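Workshop notebook, Allusari, upper floor
19/08/2023

Two hours lost this morning to the tally, so writing this up before I forget what annoyed me.

The Helmy rollout plan came round again, same slides as in April with the dates moved. The claim is still that the kitchen and refreshment work will be "absorbed" by the arms once there are enough demonstrations to train on, and that the people doing that work now will "move up" into supervising. I asked in April what supervising means in hours and pay grade. Still no answer in the slides. There is a drawing of a person with a tablet, smiling.

What has changed so far, as far as I can see from the bench:

The kitchen staff now spend part of each shift doing their own jobs with grippers in their hands. Warm a cup, put it on the tray, shut the door, open it again, put it all back. They are slower at it than they are bare-handed, obviously, and the lunch trolley still has to go out on time. So the real work gets squeezed into what's left of the shift. That cost does not show up anywhere in the Skesance figures, which only count demonstrations.

On the figures. Skesance reports 2,467 completed runs. I went through 200 of them to see what "completed" covers. It covers a run where the cup ended up on its side on the tray. It covers runs where the person stopped, said something to a colleague and carried on. I'm not saying these are useless, I'm saying someone will put 2,467 on a slide and a manager will read it as 2,467 good ones. Asked for a second column. Was told the format is fixed.

Wrist complaints: two, both from people on the long sessions. Both told to adjust their grip. The handles are one size. I've put a wrap of foam tape on my own pair and it helps a bit, but that's me fiddling, it should be in the kit. Note to self: weigh a pair against the old ones, I think the new shells are heavier.

The other thing is talk. When this was a normal kitchen people chatted over the kettle and that was how half the problems got sorted (fridge seal, the wrong milk order). During a session you are asked to keep quiet and keep your head steady. I've heard people say they find it restful. I've heard others say they feel like part of the fixture. Both could be true, and neither is on the feedback form, which asks for a score and has a box the size of a stamp. 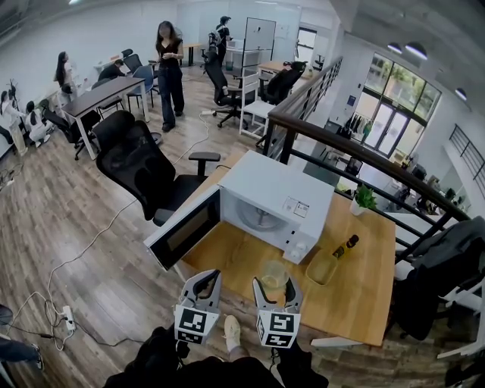 The microwave task is the one everybody holds up as nearly solved, and I don't buy it. The layout we train on is too kind. The door starts fully open with nothing inside but the turntable, the cup stands out on the table, the tray is right next to it. No real lunch hour looks like that. I want the door shut at the start and something already in there, and I want a different microwave, one with buttons, as this one has two knobs and the kitchen downstairs doesn't. If the Flasum people can show it working on that, I'll write it in here and stop moaning.

Also the cables. Black and white ones in a tangle across the planks, running to the strip on the floor, and people walking past with their hands full. Asked for a cover. Asked again today.

To do
- second tally sheet of my own, with a column for what went wrong
- foam tape, order more
- find out who signs off the new job descriptions, and whether the kitchen staff have seen them
- cable cover, ask in writing this time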